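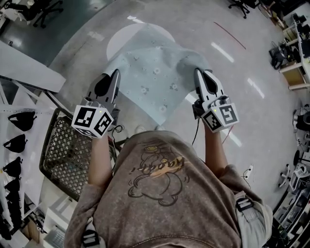 Ticket: Jumps in the gripper path on cloth folding recordings
Project: Grastora
Component: Zunosska, pose alignment
Opened by: Erhan Yüksel
Assigned to: Erdal Başaran
Opened: May 13, 2026
Status: Resolved, one item left open

Erhan Yüksel wrote:

Hello Erdal, and thank you again for all the patience you showed me on the last ticket. I hope this one is easier, though I have a feeling it may not be.

I have been running the cloth folding recordings through Zunosska, and the path of one hand keeps jumping away from the other. The fold is going along nicely, both grippers closing in toward each other, and then between one step and the next the left one hops sideways by 18 mm and stays there until the end of the recording. The set holds 343 recordings and I see at least one hop in 87 of them. The rest look lovely, I must say - smooth lines all the way through.

It matters more than I first thought. I trained the folding policy on the whole set and then again with the bad recordings taken out, and the smaller set gave the better policy. With everything left in, the robot reaches for a corner and closes its fingers beside the cloth, always off to the same side. I would hate to throw out that much good folding over a sideways hop, so I would much like to repair the paths if we can.

Things I have tried so far:
Ran alignment again with the default settings. Same hops in the same places.
Swapped the left and right streams, in case I had mixed up the names. The hop followed the left gripper's data.
Turned off path smoothing. The hop got sharper but did not go away.

Erdal Başaran wrote:

Hi Erhan, good to hear from you, and please never worry about opening a ticket. You write the kind I enjoy reading.

Your swap test was a very good idea and saved us a lot of poking around. If the hop follows the data, then the names are fine and we can look at where the pose comes from. As you know, the path of each gripper is put together from two sources: the motion estimate from its own camera, and the marker cube on it as seen from the head camera. Whenever the cube is in view, Zunosska uses it to pull the camera path back into line. When the two sources disagree by a lot, it has to pick one.

Could you look at one bad recording and tell me which cube face was being read just before the hop and just after? You will find it in the alignment log under "face id". I would also like to know how much fixed background the gripper cameras get in that room. A camera held close over a cloth may have very little to hold on to.

Erhan Yüksel wrote:

I went through the logs with a big pot of tea beside me. Nearly all of the hops come at the moment when the reading moves from one face of the left cube to the next. On the right cube the same change goes through without any trouble at all.

About the background, I think we are in good shape there. Even with the jaws over the cloth there is a staircase, a railing and plenty of straight edges for the tracker.

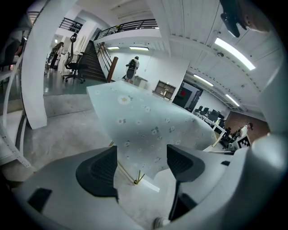 View from one gripper at the cloth-covered table, with a marker board at the far right.

The camera-only path, with the cubes switched off, has no hop in any of the recordings I checked. It does wander slowly over a long fold, so I can't simply use that one.

Erdal Başaran wrote:

That settles it for me, and I'm fairly sure I owe you an apology. The left cube was glued up again before this set was made, and the cube file in the Felska folder still has the old measurements. One face is entered with the wrong offset. So as long as a single face is being read, everything agrees with itself, and the moment the next face takes over, the whole path moves by the size of the error.

Please do this:
Measure the left cube again with the calibration routine, turning it slowly so that neighboring faces are seen together.
Save the result as cube file version 2 and leave the old one where it is, as Kaplan still reads it for the older sets.
Run alignment on the affected recordings with smoothing on.
Compare a few against the camera-only path before you train.

Erhan Yüksel wrote:

Done, and what a relief! The hops are gone from every recording I had marked, and the repaired paths sit close to the camera-only ones at the start of each fold, where those are still trustworthy. I trained on the full set overnight. The robot now takes hold of the corner where it should, and the policy does better than the one from the smaller set. I only have a handful of trials on one cloth so far, so I would not put it in the report yet.

One thing I would still love to have is a warning when two faces of a cube disagree. I would have found this on the first recording.

Erdal Başaran wrote:

Wonderful news, and a very fair request. I have added the face check to the June list for Zunosska and will keep that item open under this ticket. Send me the trial results when you have more of them, and do tell me if the second fold behaves as well as the first.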